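Comparing Two Ways of Picking a Grasp in a Simulated Bin Cell
Student project report, Grovdale robotics lab
2021-11-04

What I wanted to find out

My question was pretty small: if an arm has to take one little part out of a walled bin, does it help to plan the approach around the walls, or can you just go straight down over the part and hope? I called the straight-down planner Candia and the wall-aware one Iser, mostly so my folders would stop being named "new" and "new2". Everything ran in simulation. I'd love to try it on hardware someday, but one semester goes by fast!

The setup

The cell is one arm bolted to a table, a gray rack of green bins and black boxes, and an open green tray. Parts are plain gray shapes, small enough for the two-finger gripper. I kept the boxes on the rack on purpose - an arm that only works on a bare table isn't much use, and I wanted the planner to have something to steer clear of.

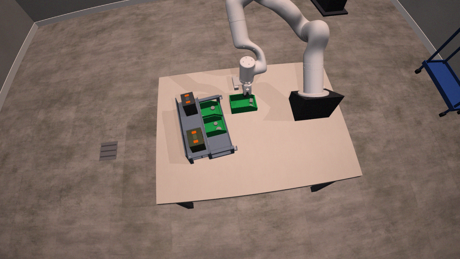
How I ran it

Each planner got the same 218 starts, with the part dropped at a random spot and angle. A run counted as a success if the part was lifted clear of the rim and held for 4 seconds. Touching a wall was fine, but shoving the bin out of place was a fail. I went back and forth on that rule (my first version was so strict that almost nothing passed), and in the end I picked the one that was easiest to check from the logs.

Most of my February went into contact settings. With the friction too low, parts squirted out of the fingers like wet soap, and with it too high they stuck to everything. I finally borrowed the values from Essien, an older class project, and left them alone after that.

What happened

Candia finished 101 of its 218 runs. Iser finished 44 more than that, so 145. I was really happy with the gap, but it isn't spread evenly. In the middle of a bin the two planners do almost the same thing. Close to the tall back wall is where they split, and Candia kept bringing a finger down on the rim. 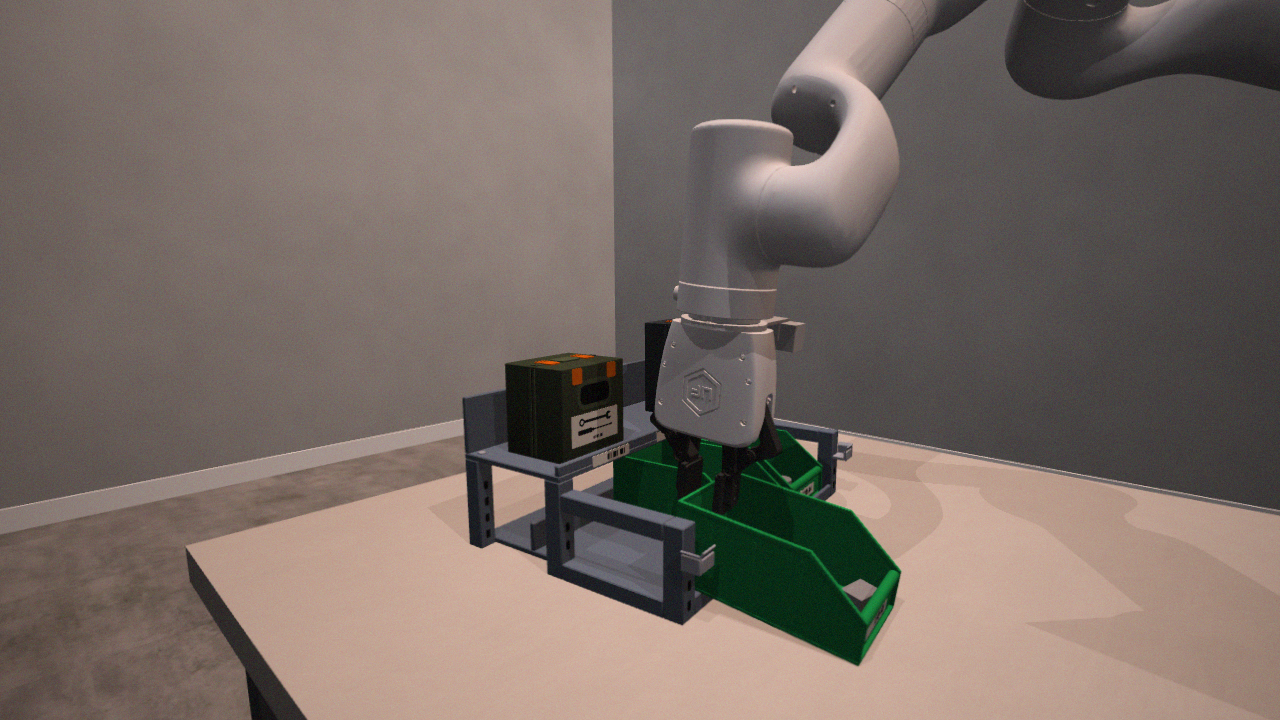
Fingers at the raised rear corner of the nearest bin, with the gray block up near the front.

Iser has its own bad habit. When a part lies near the low front lip, it sometimes tilts the wrist way more than it needs to and runs out of joint range. I think the wall cost is too heavy there, and I'd try scaling it by wall height first. I also only used one bin shape for the scored runs, so please don't read the numbers as a general result.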